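Notes for Week 2: Getting Something Out of a Learning Conference
Workplace Training and Design, evening section
Instructor: Bjartur Østergaard

Welcome back, everyone, and thank you for the lively first evening! I promised to write up what I said about conferences, and it has grown a bit longer than I meant it to, so get yourself a cup of tea before you start.

Several of you are going to the Rudlow Learning Exchange in February, some for the first time. It is a friendly event, held at the Corkham conference hall, and last year it drew 242 people. That is small next to the big national expos, where you can be one of 2000 and never see the same face twice. I like both sizes, but they ask for different plans, and I'll mostly talk about the smaller kind.

Before you go

Read the program once all the way through without marking anything. Then go back a day later and mark the sessions that have to do with a problem you have at work right now. Please write that problem down in a sentence or two (the form at the end of the Week 1 packet is fine for this). "I want to learn about video" is too wide to help you choose. "Our new hires at the Giterley branch skip the safety module and I don't know why" will help you choose very well.

Look at session types too. A lecture of 60 minutes gives you an overview and usually a list of reading. A hands-on workshop takes half a day and will leave you tired, but you come home having tried something. If your employer is paying, ask early whether workshops are covered, as they are often billed apart from the main ticket.
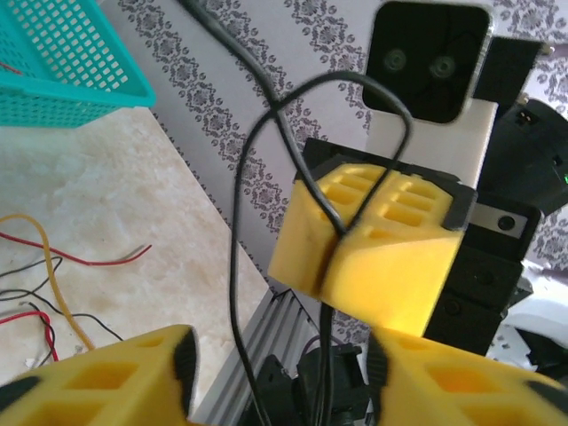 Fig. 1. Loose wires beside a teal basket.

While you are there

Take fewer notes than you think you need. I used to fill whole pads - I still have them, in a box, and I have opened that box maybe twice. These days I keep one page per session with a line down the middle. On the left goes what the speaker said, and on the right goes what I might do about it. If the right side is still blank at the halfway point, I feel quite free to slip out and try the session next door. Sit near the aisle if you plan to do this!

On the expo floor, ask vendors to show you the learner's view first. They will often want to begin with the reports and dashboards, and those can be very handsome, but your learners will never see them. Ask how a course gets out of the system again if you decide to leave. Write down the answer and the name of the person who gave it.

After you come home

Block out an hour in the first week back. The Ladefoged follow-up sheet, which we will fill in together next time, asks for a single change you will make, who else has to agree to it, and when you'll check on it.

For next week

Bring your problem statement and a program from any training event, past or coming. Read the chapter on needs analysis as far as the section on interviews. If you can't find a program, write to me and I will gladly lend you one of mine.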